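12/1/21. Cuaderno del taller, Kiditz. Serie Histodov, sobre el desteñido de la ropa de casa.

Retomo la serie donde quedó en noviembre. He leído mis notas de entonces y encuentro dos cosas poco claras: no escribí si el agua era del grifo o del depósito, y usé la palabra "manchado" para dos fenómenos distintos. Desde hoy escribo **desteñido** cuando la tela pierde color y **transferencia** cuando otra tela lo recibe. Una tela puede perder mucho color y no manchar nada, si el agua se lo lleva. También existe el caso contrario, una tela que parece igual que antes y deja una sombra en el blanco vecino. Quien lea las notas viejas debe tener cuidado con esto.

Contador de agua al empezar: 2.252. Lo apunto siempre, así después se puede calcular el consumo de los aclarados.

## Lo que queda de noviembre

El algodón Vass del rollo viejo pierde color en el primer lavado y después casi nada. El del rollo nuevo se comporta de otra manera: el primer baño sale bastante limpio y el segundo sale con color. Pensé primero en un error mío al etiquetar los frascos, pero repetí la prueba con un trozo cortado del otro extremo y el resultado fue el mismo. No tengo una explicación buena. Mi hipótesis es que el rollo nuevo lleva un apresto que cierra la superficie, y que el primer lavado solamente quita el apresto. Al tacto es más rígido, eso es verdad, y cruje un poco cuando se dobla.

Para comprobarlo hay que desaprestar antes de medir. Lo he dejado en remojo con agua templada y muy poca sosa de lavar, sin detergente. El agua salió turbia y algo resbaladiza entre los dedos, sin color que yo pueda ver contra la loza blanca. A favor de la hipótesis, pero es una sola prueba.

## Procedimiento de hoy

1. Cortar las tiras al hilo. Las que corté al bies en noviembre se deformaron y no se podían comparar bien.
2. Coser cada tira a un testigo de algodón blanco sin blanqueador óptico, con puntada larga, por un lado corto.
3. Pesar en seco. Anotar el peso en la etiqueta y también en la hoja, no solo en una.
4. Lavar en tarro cerrado, con el detergente en polvo de Flostetetti disuelto antes en agua caliente. Si se echa directamente, quedan granos pegados en el pliegue y hacen puntos claros.
5. Aclarar hasta que el agua salga sin espuma. Hasta 6 aclarados; si después todavía hay espuma, se apunta y se para.
6. Separar tira y testigo **antes** de secar.

El punto seis es nuevo. En noviembre sequé todo cosido y ahora creo que una parte de la transferencia ocurrió en el secado y no en el baño. Cuando la tela se seca, el agua camina hacia el borde y lleva el color con ella, y el testigo estaba justamente en el borde. Las líneas oscuras que dibujé en la hoja de entonces siguen la costura de una manera demasiado exacta.

La ficha de referencia para la escala de grises sigue siendo la 919. Está en el cajón de los hilos, dentro de la funda opaca. Por favor, devolverla a la funda: si se deja en la mesa, la luz de la ventana la cambia y entonces ya no es referencia de nada.

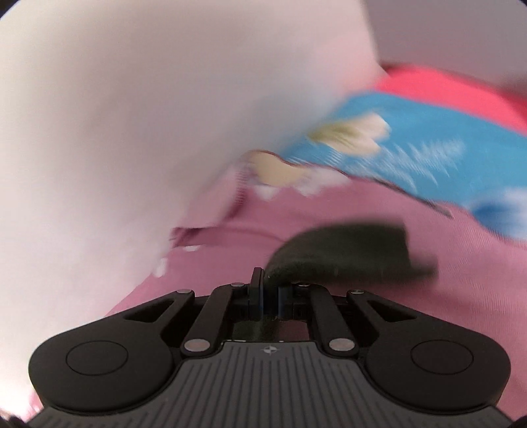 Me objetan desde la otra mesa que separar antes de secar no corresponde a la vida real, que en una casa la ropa se queda hecha un montón en el cesto, húmeda, la oscura encima de la clara, y que la prueba debería imitar precisamente eso.

Es una objeción justa y no quiero contestarla demasiado rápido. La prueba con separación dice cuánto color pasa en el baño. La prueba en montón dice cuánto pasa en total. Son dos preguntas y noviembre las mezcló. Haré las dos: cuatro tarros, dos se separan y dos se dejan apretados en un plato tapado durante la noche. No tengo bastante testigo blanco para más.

Otra parte de la objeción era sobre la cantidad de agua. En el tarro hay mucha agua para poca tela, y en una lavadora llena ocurre al revés. También es cierto. Se puede corregir con tarros más pequeños, pero entonces la tira no se mueve bien y se limpia solo por fuera. Por ahora no cambio el tarro. Lo dejo escrito para que no se olvide.

## Observaciones del primer par

El Vass viejo, separado: baño de un verde muy débil, testigo prácticamente como la referencia. Ninguna sorpresa.

El Vass nuevo, desaprestado y separado: baño con color claro desde el primer lavado. Esto apoya otra vez la idea del apresto. Lo que no esperaba es que el testigo salga tan limpio. Hay color en el agua y casi no lo hay en el blanco. Posibles razones que se me ocurren, sin orden de importancia: el polvo de Flostetetti mantiene el tinte suspendido en el baño; el testigo está todavía demasiado cerrado y no acepta nada; o aclaré antes de que el tinte tuviera tiempo de agarrarse. La segunda razón se descarta fácilmente con un testigo hervido. Dejo uno hirviendo mientras escribo.

Sobre el vinagre. En el taller se repite que un chorro de vinagre en el último aclarado "fija" el color. Busqué en mis hojas y no encuentro ni una sola prueba hecha con vinagre y sin vinagre al mismo tiempo; siempre se cambió alguna otra cosa. Lo que sí hace es quitar la cal, y la tela sin cal parece más viva y más oscura. Con agua de Kiditz, que deja una costra en el hervidor en muy poco tiempo, la diferencia a la vista puede ser grande. Sospecho que llamamos fijar a descalcificar. Para probarlo: mismo rollo, mismo tarro, un aclarado con vinagre y otro con agua destilada. Si los dos quedan igual de vivos, el vinagre no fija.

La sal es otra historia y la dejo para otra entrada. Tiene sentido cuando se tiñe, porque empuja el tinte hacia la fibra. En una prenda ya teñida no veo qué tendría que empujar.

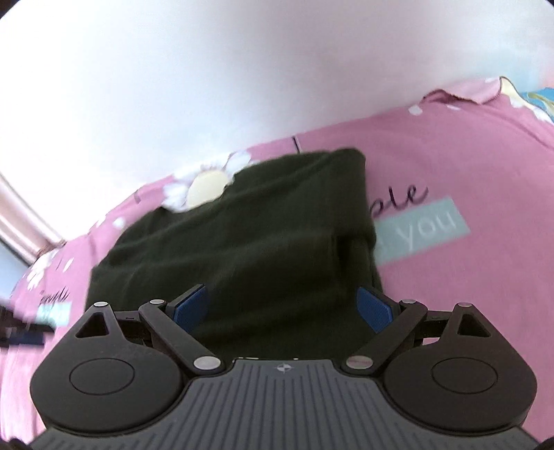
*Tela verde oscura doblada, sobre sábana rosa estampada.*

## Sobre doblar y planchar

Un detalle que no estaba en el plan. Las tiras verdes que guardé dobladas desde noviembre tienen una línea más clara en el doblez. Se ve mejor de lado, con la luz baja. Al principio creí que era desgaste por roce, pero no se han tocado. Humedecí la línea con un pincel y desapareció en parte; al secar, volvió, un poco menos marcada. Por eso pienso que hay dos cosas juntas, la fibra aplastada, que refleja la luz de otra manera, y una pérdida verdadera de color por encima. La primera se arregla con vapor. La segunda no se arregla.

Consecuencia práctica: las tiras que van a compararse con la ficha se enrollan sobre cartón y no se doblan. He hecho unos tubos con el cartón de los rollos terminados, forrados con papel sin ácido. Están en el estante bajo. No apretar la goma.

La plancha también cambia el resultado. Una tira planchada por el derecho brilla y parece un grado más clara en la escala. Planchada por el revés, con un paño en medio, no se nota. En las hojas viejas no dice por qué lado se planchó, así que no se pueden corregir. En la hoja nueva he añadido una casilla: *plancha: derecho / revés / no*.

Un consejo que doy cuando me preguntan por la ropa de cama, y que quiero tener escrito con más precisión: una sábana clara estampada no se lava con un tejido oscuro nuevo, aunque el tejido oscuro lleve en la etiqueta que es sólido. El fondo claro enseña cualquier sombra, y el estampado impide usar lejía para quitarla. Si ya ocurrió, volver a lavar enseguida, sola, con mucha agua y sin dejarla secar antes. Después del secado la mancha sale mucho peor, y después de la plancha no he conseguido sacarla nunca completamente.

## El testigo hervido

Salió del agua más blando y algo encogido, y bebe mucho mejor: una gota se extiende enseguida, mientras que en el testigo sin hervir se queda un momento encima como una perla. Por lo tanto los testigos de noviembre estaban demasiado cerrados y todas las transferencias de entonces están, probablemente, medidas por debajo. Lo he escrito con lápiz rojo en la tapa del cuaderno anterior.

No me gusta tener que decirlo, pero la tabla que mandamos dentro de Histodov habría que retirarla, o por lo menos poner una nota al pie. Propongo la nota mientras se repite la serie. El texto podría ser: "Testigos sin descrudar; los valores de transferencia no son comparables con series posteriores." ¿Se dice descrudar o desengrasar? En el manual aparecen las dos palabras y no parecen exactamente iguales. Lo consulto antes de mandarla.

## Pendiente

- Hervir todo el testigo que queda en el rollo y volver a pesarlo, seco.
- Destapar los dos platos mañana, separar, secar en horizontal sobre la rejilla.
- Vinagre contra agua destilada. Hay que comprar agua destilada; la garrafa está casi vacía.
- Pedir a Flostetetti la hoja de composición del polvo, en particular si lleva algún inhibidor de transferencia. Si lleva, repetir una tira con jabón simple.
- Cortar el rollo nuevo de Vass por el centro y comparar con los extremos.
- Etiquetas: la tinta azul se corre con el vapor. Usar lápiz.

Los platos tapados están en la repisa del fregadero. No moverlos, por favor, y no poner nada encima.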